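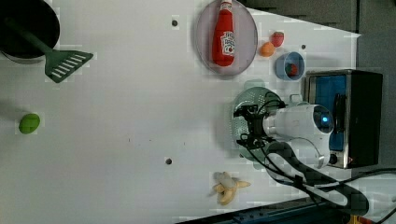
Dear members,

The review of the toy lending scheme at Oltstead has now closed, and the revised loan terms will apply from March. The scheme holds 1,067 sets, of which 101 were returned incomplete over the past year. Kitchen sets account for most of the missing parts. A set is recorded on a single line in the catalogue, so small items such as a green spatula or a toy ketchup bottle are not listed separately, and branch staff have no means of checking them on return. From March each set will carry a printed contents card, to be signed at both ends of the loan.

Keith Penrose wrote on 20 December:

> Plimlow branch supports the contents cards in principle. We would ask, however, who is to bear the cost of printing, and whether families will be charged for single lost pieces. Our borrowers were told at joining that they would not be. We should also like the loan period to stay at three weeks – two is too short for those who rely on the bus.

In reply to the points raised by Plimlow:

- Printing will be paid for centrally. The sum of £2,400 has been set aside for cards and storage bags.
- No charge will be made for single pieces. A set will be withdrawn only where it can no longer be used.
- The loan period will remain at three weeks at all branches.

Branches are asked to send their current stock lists to Imogen Staniforth before the end of January. Lists may be sent as a spreadsheet or on paper. The question of opening hours at Plimlow will be dealt with separately.

Yours faithfully,

Evie Pearce
Lending Services, Oltstead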